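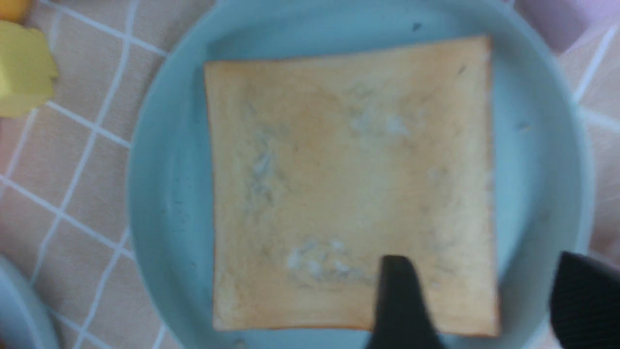 The Gratance community kitchen will start serving a free breakfast on 6th June, after a long run of requests from families whose children arrive at the morning club without having eaten. The menu is short to begin with, and most of it is built on toast. Each person gets a slice on a round plate, and the plates are pale blue with a broad raised rim. Tables will be laid with cloths in the same style, beige with a white grid, so the room looks more like a café than a school lunch line.

Doors open before the morning club and close once it begins. Toast comes with butter, jam or a savory spread, and there will be oatmeal, sliced fruit, milk, tea and coffee. Children under eight need an adult with them. Older children can come alone if a parent or guardian has filled out the form, which is available at the front desk.

The room has seats for 45 people at one time. Zainab Onuoha, who runs the kitchen, expects fewer than that in the first week and a busier room once word gets out.

"We asked people what they wanted and the answer was toast," Onuoha said. "A few wanted pancakes. We may get to pancakes, but not with the stove we have."

The kitchen dates from 2001 and was built to prepare one hot lunch a day. It has a single range, a deep sink and very little counter space. For breakfast, the crew will work from a long table set against the serving hatch, with 2 toasters at one end and the spreads at the other. Plates will be stacked by the hatch and handed out as the toast comes up. Used plates go in a tub by the door.

Bread will come from Vastari, a bakery four blocks away that already supplies rolls for the lunch service. The loaves are baked the afternoon before and sliced at the bakery. Onuoha said day-old bread toasts better and holds up under jam – fresh bread was tried in a practice run and tore when it was buttered.

A gluten-free loaf will be kept in a separate bin and toasted in its own pan on the range. Anyone who needs it should tell the person at the hatch before ordering. The kitchen does not use peanut butter or any other nut spread.

The cloths can be machine washed and will be changed after each breakfast. Iolo Gittins, who looks after the dining room, said the old plastic covers had cracked at the corners and were hard to get clean.

"They stuck to your arms in warm weather," Gittins said. "I was glad to see them go. The new ones need ironing, or at least folding while they're warm, but I can live with that."

Gittins has also moved the coat hooks from the dining room to the hallway, which leaves a clear path from the door to the hatch. Strollers can be left in the hallway beside the hooks.

The breakfast has a budget of up to 58 dollars a day, covering food and laundry. Staff time is paid for out of the existing lunch program. The amount will be looked at again in September, when the morning club returns to its full schedule and numbers are likely to rise.

Lunch hours are not changing. The kitchen will close between breakfast and lunch so the tables can be cleared and the floor mopped, and people waiting for the lunch service are asked to use the side entrance on Gashaw Street.

There is no need to sign up in advance for breakfast. Donations of unopened jam and tea can be left at the front desk during opening hours. The kitchen cannot accept homemade preserves.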